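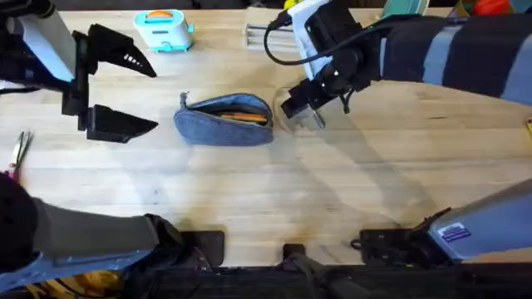
Pencil Pouches for Shared Tables: Recommended Type

4 min read | 6 replies | 18 shares

Kirstin_Kinnear
Members are invited to comment on the purchase of pencil pouches for the Zarkmont study room. The current proposal is a soft fabric pouch in the half-moon shape, blue-gray, with the zipper running along the top. When open, the contents lie lengthwise and can be seen at once. The order would be for 100 pieces, from Skosero.

MK_Wu
I support the proposal. Readers at the wooden tables regularly ask for a pouch that does not scratch the surface, and the metal tins we have do.

YiChunLam
I must respectfully disagree. A rounded pouch wastes space in a square drawer. The flat Clulel cases stack 8 to a row and can be labeled on the side.

Kirstin_Kinnear
The drawers are being removed in September. Storage will be on open shelves.

YiChunLam
That was not stated in the original notice. My concern about labels remains.

oiling.tsang
A tag may be tied to the zipper pull. Our branch has done so for two terms, and the tags have held. I would ask that each pouch be closed before it is returned, as colored pencils left in an open one end up on the floor.

Yuklan Fang
Please confirm whether long rulers are expected to fit. If they are not, the rulers should stay in the tray by the door.

Kirstin_Kinnear
Rulers will stay in the tray. Comments are accepted until Tuesday, November 26, 2019.

This site uses cookies. Accept | Manage settings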